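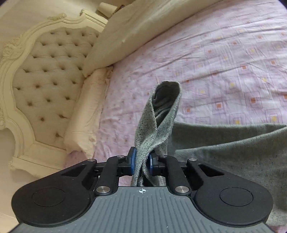 About the Mocanu School Robotics Club

The Mocanu School Robotics Club is a student organization of the Mocanu School in Plomstead. It is open to students in the upper four grades and meets twice a week during the school year in the technology wing. The club teaches mechanical design, programming and the careful handling of data, and it enters one team each year in the Gevent Household Robotics Challenge.

The club was established by Csaba Bárány, who taught physics at the school and wished to give students a place to build machines outside the regular timetable. In its early years members built wheeled robots that followed lines and sorted blocks. Its main subject is now manipulation, the branch of robotics concerned with grasping and moving objects, and above all the manipulation of cloth.

The Soft Materials Project

A rigid object keeps its shape when it is picked up. A blanket or a shirt changes shape every time it is touched, and the same piece of fabric may look quite different from one attempt to the next. Making a bed is therefore a demanding task for a robot, and it has been the club's principal project for the past two seasons.

Students work with hand-held grippers that have two fingers and soft blue pads. A student holds the gripper, closes it on the cloth and carries out the motion, while a camera on the tool records what happens in front of the fingers. The recordings are then used to train a control program for the club's robot arm. Most sessions are held in ordinary bedrooms in the homes of club families, so that the data includes patterned sheets, tufted headboards, pillows and the other things found on and near a bed.

The tasks are divided into short exercises, among them taking hold of a cloth, lifting it, finding an edge and laying the fabric out across the mattress. Each exercise is recorded many times with different fabrics and from different starting positions. Gray cloth on a pale pink or lilac sheet is one pairing in the current set; the hem is the part of the fabric that students are asked to look for first.

The club's collection now holds 2,292 reviewed recordings. The goal for this season is 3,000. A recording is added only after a second student has watched it from beginning to end and confirmed that the label is correct.

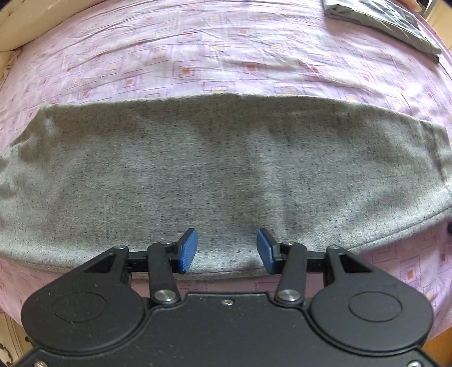
How the Club Is Organized

Members join one of three groups. The mechanical group maintains the grippers, replaces worn finger pads and checks the pivots and screws before each session. The software group prepares the recordings and trains the control program. The field group plans the home sessions, writes the exercise sheets and keeps the session log.

New members spend their first term with the field group. They learn to hold the gripper steadily, to approach the cloth slowly and to begin each recording with the fingers open. After that term they may remain where they are or move to another group. Many students change groups at least once before they graduate.

Faculty and Mentors

Corina Bogdan, Faculty Adviser. Ms. Bogdan teaches mathematics and computer science. She is responsible for the club's schedule, for student safety and for all communication with families.

Florin Stanciu, Mechanical Mentor. Mr. Stanciu runs the school workshop and supervises the use of its machines.

Cosmin Gavrilă, Software Mentor. Mr. Gavrilă is a graduate of the school and a former club captain. He leads the weekly programming seminar.

Tudor Mihăilă, Student Captain. Tudor is in his final year and is a member of the field group.

Competition

The Gevent team consists of eight students, chosen each October by the mentors on the basis of attendance and written work. At the challenge, each team's robot must spread a blanket over a bed it has not seen before. Teams also submit a technical report and answer questions from the judges. Students who are not on the competition team contribute to the report and are credited in it by name.

Home Sessions and Privacy

Sessions take place only with the written consent of the household and in the presence of an adult. Personal items are put away before recording begins. Any family may ask for its recordings to be deleted, and the club carries out such requests without asking for a reason.

Support

Flerham, a machine parts supplier in Plomstead, provides fasteners and bearings to the club at no charge. The school covers the cost of travel to the competition. Members pay no fee.

Joining the Club

Applications are accepted at the start of each term. No earlier experience in robotics is required. Applicants should submit a letter of up to 200 words explaining which group interests them, together with a permission form signed by a parent or guardian. Forms are available from Ms. Bogdan and at the school's front desk.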